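Trenoscombe dig in for the long winter

Two points off the bottom with half the season gone, and the smallest club in the league still thinks it can stay up. 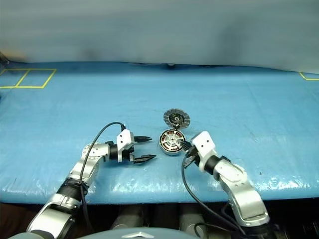 Staying up would mean more than the cup run did, according to Holger Kristiansen, because the cup run was over by November and the league goes on until the clocks change. He has missed two home games in 20 years and does not expect to miss another before the spring.

Trenoscombe came up last season through the play-off, beating Bindska Rovers in extra time on a pitch that had been under water the week before. Most of that side stayed. The one who didn't was the centre-forward, who went to Kultgate for a better travel allowance and has scored against his old club already.

Goals have been the trouble. The team has managed 11 in the league, and most of those have come from corners. The back four is sound enough and the goalkeeper has had a good autumn, but too many matches have drifted away in the last quarter of an hour, when a thin bench starts to show.

Brayan Henao was brought in to help with that. He plays wide on the left, learned the game in Llanos and moved to the town for work in the summer. His first start was the draw at Kultgate, where he hit the post early on and set up the equaliser with a low cross from the byline.

“I like the ball at my feet,” he says. “Here it is in the air a lot. I am getting used to it.”

Training is at seven in the evening on the school's all-weather pitch, with one half lit and the other half in shadow. The sessions have changed since the start of the season. There is less running and more work on keeping the ball under pressure, and the younger players are used in the practice match so that the first team has somebody fresh to chase.

The ground itself is much as it was. The slope towards the river end is still there – visiting sides complain about it every year – and the home captain still chooses to kick down it in the second half if he wins the toss.

Bindska are next, away, in a fixture that was called off once already for a frozen goalmouth. They sit one place higher. Henao should be fit after a knock to the ankle, and Kristiansen has booked his seat on the coach.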